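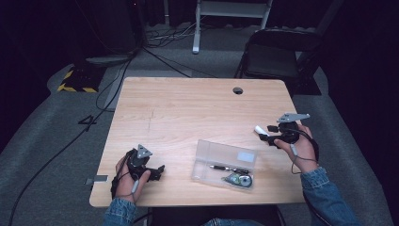

Members Tour the Ganurach Demonstration Room

In June, members of the Multura education network visited the Ganurach automation center for an afternoon of demonstrations. The visit was hosted by Alina Coman, who leads the center's training program, and was attended by teachers and technical staff from six schools.

The program opened with a short talk on how people teach robots to handle everyday items. Staff then demonstrated a pair of hand-held grippers at a desk, using ordinary office supplies.
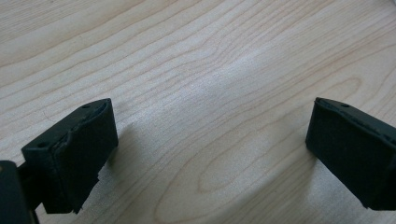 Questions from the group turned quickly to wear and upkeep. Ms. Coman explained that the parts touching an object receive the most use and are checked before each session. The black pads on the facing fingers drew particular interest, and several visitors remarked on the ragged lower edges. Replacement pads are kept on site, and the center records each change in a shared log.

Lleucu Hopkin, who coordinates visits for Multura, thanked the center and noted that almost 300 students will take part in the network's robotics course next term.

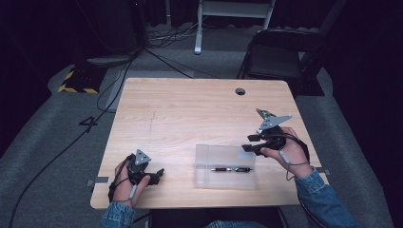
A second visit is planned for members who could not be accommodated on this occasion. Places will be offered first to schools on the waiting list, and requests should be sent to the Multura office.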